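Home | Files | Notes | Contact

Print this page | E-mail this page

# Tuhumury Wound Closure Notes

Reference material on interrupted suturing, kept by Gemma Lombardi and Ngozi Fashola. The set covers knots, tails and spacing along a short closed incision. Version 2, updated in May.

## Contents

- 2,529 stills, sorted by folder
- `knots.csv` – one row per knot
- `spacing.csv` – gaps between neighboring knots
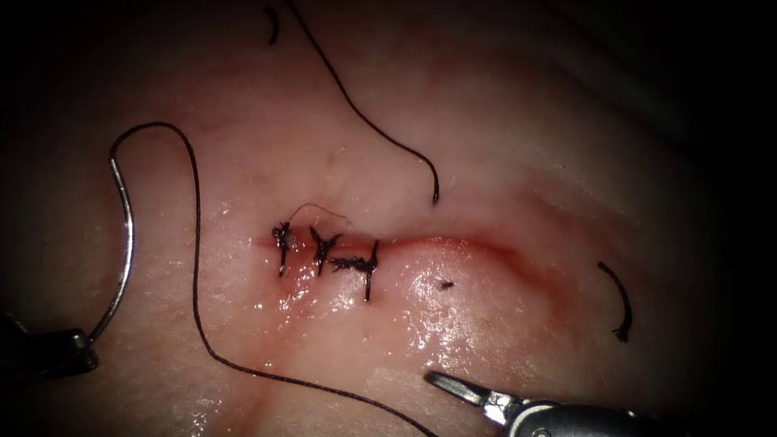
Three dark knots on the left part of the incision, needle at left.

## Labels

Each knot is marked at its center. Tails get their own label, and so does any thread still on the needle.
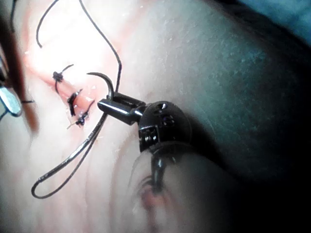 Loose thread is the hardest thing to label. Use one label per strand, even when the strands belong to the same length. A long narrow loop like the one running down and left from the jaws gets two strand labels and one bend label. Leave out highlights on the thread.

## Known problems

Nearly 400 rows in `knots.csv` have no tail length. Gemma is filling them in by folder.
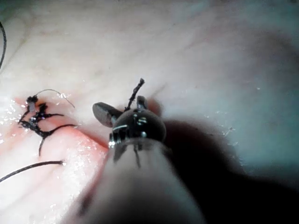
Bunched thread is marked `cluster` and has no knot count. Please don't split clusters by hand – Ngozi has a script for it.

## Spacing

Gaps are measured center to center, along the wound line.

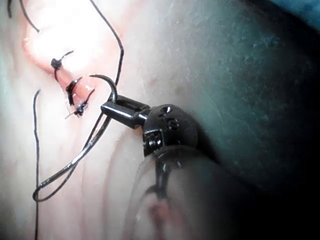
Where the line curves, follow the curve. Folder 5 was measured straight across and still needs to be redone.

Print this page | E-mail this page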